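Murum wrist camera kit - worth the 1,249?

Forum: Arms and Grippers > Product talk

benchrat_ohio wrote:
Has anyone here bought the Murum wrist kit yet? It's the bundle with the small camera, the bracket, the cable and a year of the Skodmont software. List price is $1,249. I want it for cloth handling, mostly picking up towels and shirts and putting them down somewhere else. The sales page shows nothing but wooden blocks and mugs, so I can't tell what it does with anything soft.

pvanduzen wrote:
We've had one since April. Bracket is good, cable is good. The camera is fixed focus and that is the main thing you need to know before you order. It's fine on an object that sits a hand's length out from the fingertips. Closer than that it goes soft fast.

With cloth you are always closer than that.

tallow77 wrote:
I don't agree that it's a problem. I run policies trained on wrist images and they don't care much about sharp edges. Color and shading get you a long way. My grasp rate on dish towels did not change when I swapped a sharper camera for this one.

pvanduzen wrote:
Dish towels lie flat. Try it with something bulky that folds over itself and comes up toward the lens when you close on it. And if a person has to label the images later, they care about sharp edges even if your policy doesn't.

benchrat_ohio wrote:
Labeling is part of it for me. Two of us do it by hand. Is the focus adjustable at all if you open the housing?

Jasper Vermeulen wrote:
I asked Murum support that same question on 6 May 2019. The answer was no, the lens is glued, and opening the housing ends the warranty. They suggested the longer bracket, sold separately. It moves the camera back but then you hit the forearm on tight wrist angles, at least on my arm.

For comparison, the Fultuleo kit is 1,000 even and you can turn the focus ring with your fingers. The mount is worse. Mine worked loose after 11 days and I had to put thread lock on all the screws.

tallow77 wrote:
The Fultuleo also drops frames over a long USB cable. I sent mine back. A camera you have to refocus by hand is a camera that ends up set differently on every robot you own. I'd take fixed over that.

Jasper Vermeulen wrote:
Fair point if you have several arms. I have one.

pvanduzen wrote:
Pulled a frame from our Murum so you can judge for yourself. Green fabric, very close in, stock bracket, default exposure.
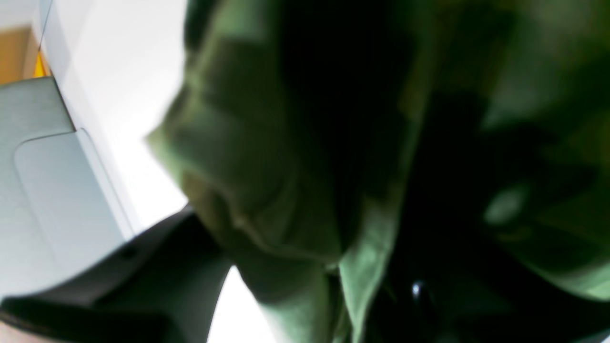
Murum wrist camera, stock bracket: green fabric close to the lens

Look at how dark it gets in the folds. You can tell where the cloth ends against the white on the left, and that outline is usable. Inside the dark part I couldn't tell you where one fold stops and the next starts, and I would not ask a labeler to draw it.

tallow77 wrote:
That's about what mine gives me. The outline is what I use. I'd raise the exposure a little for the dark area and leave the rest alone.

benchrat_ohio wrote:
Thanks, that helps more than the sales page did. The outline would do for picking. It wouldn't do for finding a hem or a collar, and we want to get to folding later on.

Is a second camera the usual fix?

pvanduzen wrote:
It's what we do. One fixed camera over the table for the shape of the cloth, wrist camera for the last bit of the approach. Skodmont takes up to 6 streams on one license, so that part costs nothing extra.

Jasper Vermeulen wrote:
Pathak rents the Murum kit by the month, bracket included. I'd do that before buying. Ask for the long bracket too and see if it clears your forearm.

benchrat_ohio wrote:
Didn't know they rented. I'll write to them tonight and post some shirt pictures when I have the kit on the arm.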